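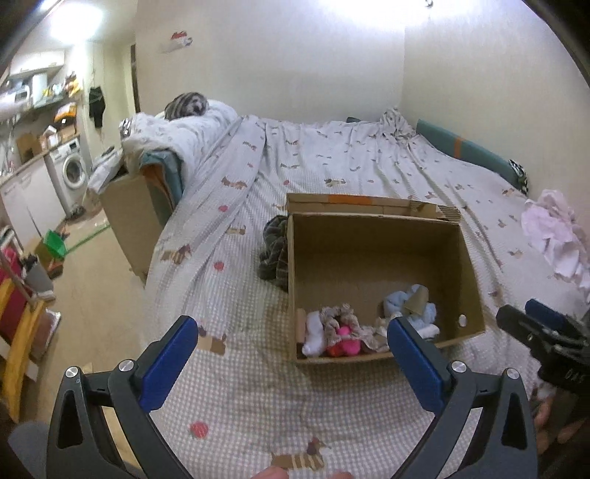
Ticket 196: Prindby hand tool, fingers not closing evenly on soft items
Product: Prindby hand-held gripper kit, loan unit from Wetholm
Opened by: Wiroj Kamolrat
Status: Closed

Wiroj Kamolrat wrote, 9:40 am

Hello again, and thank you for being so patient with me over the charger business earlier in July. I've been getting along very nicely with the kit since then and I'm still hoping to finish my review for the Chuensuk newsletter this month, but I've run into something I can't sort out on my own.

The two fingers don't meet in the middle any more. When I squeeze the handle the right one gets there first and the left one follows a moment later, and by then whatever I was after has been pushed sideways. With something stiff it hardly matters. With a sock, or anything fluffy, I lose it more often than I get it. I did a little run of 10 picks on a single sock last night, out of a cardboard box on the bed, and only managed 5 (one of those was more of a scoop, if I'm fair!). In the first week I would have expected to get nearly all of them.

I've wiped the blue pads with a damp cloth and let them dry, and I've been through the quick start sheet twice. I haven't touched any screws, as the sheet says to ask first.

Support wrote, 11:15 am

Good morning Wiroj, and thanks for such a clear write-up, it saves us both a lot of back and forth. Glad the charger is behaving!

From what you describe, my first guess is the linkage inside the handle and not the pads. Could you try two things for me? Open the fingers fully, let go, and see whether both come to rest at the same angle. Then close them very slowly on nothing at all and tell me if you feel a small click on the left side. Please do leave the pivot screws alone for the moment. They're set at the bench and they are a nuisance to get back.

Also, do you happen to know which version of the Gellodent app is on your phone? It's under Settings, right at the bottom.

Wiroj Kamolrat wrote, 12:05 pm

They don't rest the same, now that I look properly. The left one sits a bit further in. And yes, there's a click, quite a soft one, maybe a third of the way through the squeeze. The app says build 75.

I should probably mention that the kit rode home in the bottom of my bag last week with some books on top of it. I had forgotten about that until you asked about the angle.

Support wrote, 1:30 pm

Ah, the books may well be our answer! The left link has a little plastic clip that can hop out of its groove if the fingers are pressed while they're folded. Build 75 is fine, so no need to update anything.

To put it back:
Switch the unit off and unplug the cable.
Slide the cover off the handle (push the tab, then pull toward you).
Find the white clip on the left link and press it down with your thumb until it snaps.
Put the cover back, switch on, and run Center Fingers in the app.

If the clip looks cracked, stop there and I'll post you a new one, no charge on a loan unit.

Wiroj Kamolrat wrote, 3:20 pm

Snapped right in, no cracks that I could find, and the click has gone. Both fingers rest level again. I repeated my 10 picks with the same sock and got 9, so I'm very happy with that. The fluffy things are still harder than the sock, but I think that's my own technique.

One small suggestion for the Wetholm people, if you can pass it along: a line about the clip in the quick start sheet would be lovely, and perhaps a hard case as an extra. I'd have paid for one.

Support wrote, 3:45 pm

Passed along, both of them. For the fluffy items, try coming in lower and squeezing about half as fast as feels natural. I'll close this one now, but a reply here will open it again if the click comes back.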